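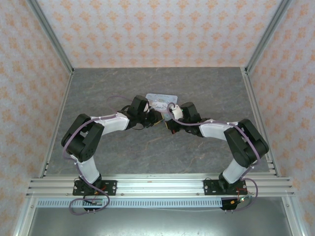
Jenda Small Cards

A dataset of handling flat paper goods on a tabletop
Maintained by Yolanda Halvorsen, Murkbridge

Summary

Jenda Small Cards covers one narrow activity: dealing with small printed cards that lie flat on a table. The cards are the sort that collect in drawers and coat pockets, such as appointment cards, loyalty cards, library slips and business cards. Each episode starts with one card on the tabletop and ends when the card is where the instruction says it should be.

The release has 500 episodes and 16 card designs. It is split into 2 parts, called "slide" and "pass".

What is in each part

slide: The card is moved across the tabletop without being lifted. Target positions are given as plain phrases, for example "to the front of the table" or "next to the left edge".

pass: The card is picked up on one side and given over to the other, then put down again. Most of these episodes take longer than the slide ones. Episodes where the card was dropped and picked up again are kept and have the tag "dropped" in the notes column.

The cards

All card designs were made for this project by Bachmann, a print shop in Murkbridge. The names, addresses and phone numbers on them do not belong to anyone. The shop used ordinary card stock in two weights. The lighter weight bends when it is pressed at one end, and the heavier one mostly does not. The weight is listed for every episode under "stock".

Colors were kept pale for most designs. Pale cards on a gray tabletop are harder to pick out than we expected when the light is low, and the designs called "mist" and "harbor" are the worst for this. If you only want easy cases, leave those two out.

Printing on the cards is small. Do not plan on reading it from the recordings. The full text of every design is in cards.csv.

Cards were replaced when a corner got soft or a crease showed. The column "wear" has the values new, used and worn. Worn cards turn up mainly in the pass part, where they get squeezed more.

The table

The tabletop has a gray marble pattern and was not changed during the project. It was wiped before each session. Dust makes a card slide less evenly, and a few early slide episodes from June show this. They are marked "before cleaning" and can be skipped.

Files

episodes.csv: one row per episode, with part, instruction, card design, stock, wear and notes
cards.csv: one row per card design, with size, colors and printed text
slide/: recordings for the slide part
pass/: recordings for the pass part
CHANGES.txt: list of corrections

Instructions

Instructions were written by hand by 2 people. One writes short commands ("pass the card over") and the other writes longer ones ("take the blue card by the near edge and put it down on the right"). We left both styles alone apart from spelling. The word "near" always means near the front edge of the table.

Known problems

The design "ferry" was printed twice with slightly different blues. Both printings are listed under one name.

Some instructions say "ticket" where they should say "card". There are no tickets in the set.

Cards always start face up. If you need face-down cards, this release will not help you.

Stacks, envelopes and folded paper are not covered. A set with envelopes is being put together under the name Pliltden and will be released separately.

Use

You may use and share the data for research and teaching. Please keep this file with any copy you pass on. The card designs may be printed again for the same purposes, and print-ready sheets can be had by asking.

Corrections

Send corrections to Yolanda Halvorsen with the episode number and a short note on what is wrong. Fixes to the tables go in as they arrive. Recordings are only replaced with a new release.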